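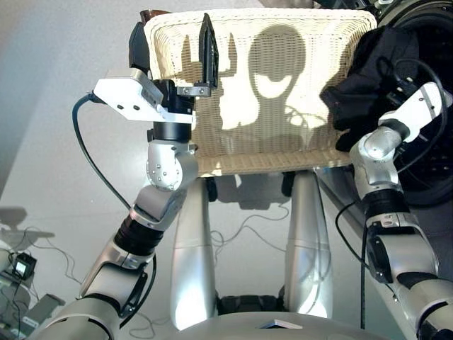

Basket held at both rims, dark cloth over the right-hand side.

Setting up and running the Skillus Laundry Kit

The Skillus Laundry Kit is supplied by Giltbridge for use with two-armed service robots. It consists of the Skillus control software, a pair of fingertip sets, a cable dressing pack and a printed setup card. Borrowers and purchasers are asked to read this page in full before the first session. It covers a front-loading washing machine and a single open basket. Top-loading machines are not supported in the current release.

A trained operator must be present whenever the arms are powered. The operator holds the stop control for the whole session and does not hand it over while a task is running.

Before you begin

Confirm that the following are ready:

Robot with both arms homed and the fault log cleared
Skillus fingertip sets, left and right, fitted and tightened
Basket with a continuous rim and an open top
Front-loading washing machine, switched on, with the door free to swing
Clothing, dry, with pockets emptied and zippers closed
Stop control, charged and tested

The combined weight of the basket and clothing must not exceed 3000 grams. Weigh the basket empty, record the figure on the setup card, and subtract it from the limit to obtain the allowance for clothing. Wet clothing is outside the scope of the kit and should be transferred by hand.

Preparing the floor area

1. Clear a margin of 600 mm on the open side of the robot. Mats and rugs should be rolled up and removed.

2. Position the robot so that the drum opening lies within the reach of both arms. The reach check is found in the Setup menu. It moves each arm slowly to the drum opening and back, and reports a pass or a fail for each side.

3. Dress the cables along the arms using the straps in the pack. Leave enough slack at the wrist for a full rotation. A cable drawn tight at the wrist will cause the rotation check to fail.

4. Open the washing machine door fully by hand. The kit does not open or close doors.

Gripping the basket

Place the basket on the floor in front of the robot, with its long sides parallel to the front of the base. Select Basket, then Two-Hand Hold. Each gripper will approach the rim with one finger inside and one outside. The fingers close in two stages. Between the stages the software pauses and waits for the operator to confirm.

Check at this point that the fingers are seated on the rim itself. On woven baskets, a finger that has passed into the weave should be withdrawn before the second stage is confirmed. Select Release, move the basket a short distance, and begin again.

Garments may hang over the rim during the hold, provided that they were not caught as the fingers closed. If fabric is trapped between a finger and the rim, release and refold it into the basket.

When both grips have been confirmed, select Raise. The basket is lifted 200 mm and held. Watch for tilt during the lift. A small tilt toward the robot is normal and helps to keep clothing in place. A tilt to one side indicates that one grip is slipping, and the session should be stopped.

Moving to the washing machine

Select Present. The arms carry the basket toward the drum opening at reduced speed. The operator should stand where both wrists and the door can be seen, and well outside the swing of the elbows. Do not reach in to straighten clothing while the basket is moving.
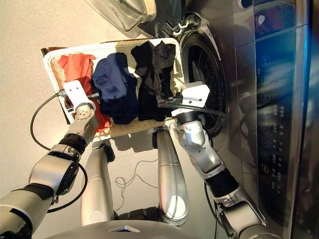
Plundport Equipment Library | Assistive Technology Section

Arrange clothing in separate piles before presenting the basket. The software plans each pick from the top surface of a pile, and piles that run together are more likely to be lifted as one. Strongly contrasting colours are the easiest to separate. Navy and black garments should be placed apart where possible, and the lighting raised if the software reports that it cannot find an edge between them.

Glossy control panels and glass doors can return reflections of the clothing. If a pick target appears on the panel or on the door, reject it on the operator screen and select Rescan. The target list will be rebuilt. Two rejected targets in succession will pause the session, and the pause must be cleared by the operator.

Transferring garments

For single-garment work, the basket is set aside and a flat board is used as the working surface. Libraries lending the kit in the Plundport region supply the board separately, on request. Any rigid, smooth board that will not shift under light pressure is suitable.

1. Lay one garment on the board within reach of both grippers.

2. Select Garment, then Gather. Both grippers close on the fabric and lift it clear of any garment beneath.

3. Allow the hold to settle before continuing. Loose sleeves and cords should hang free of the fingers. If they do not, select Lower and regather.

4. Select Load. The garment is carried to the drum opening, and the grippers open once both wrists have reached the release position.

5. Confirm on the operator screen that the grippers are clear of fabric. The next pick cannot begin without this confirmation.

Where a second garment lies under the first, the operator may leave it in place or remove it by hand with the arms paused. Thick garments, such as hooded tops, are best gathered by the hem.
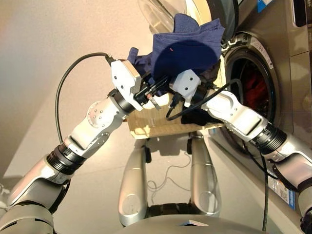
Ending the session

Select Finish. Both arms return to the rest position and the grippers open. Wait for the status light to turn white before entering the floor area. Check the drum, close the door by hand and choose the wash program on the machine in the usual manner.

Remove the fingertip sets and wipe them with a dry cloth. Lint in the finger pads reduces grip and should be brushed out after every session. Coil the cable straps, return them to the pack, and complete the reverse side of the setup card.

Service and replacement parts

Fingertip sets are replaced under the Ntuli service plan, which is included with every kit on loan and may be added to a purchased kit at the time of order. Return worn sets in the original sleeve, with the setup card enclosed. Damaged cables must be reported before the kit is used again.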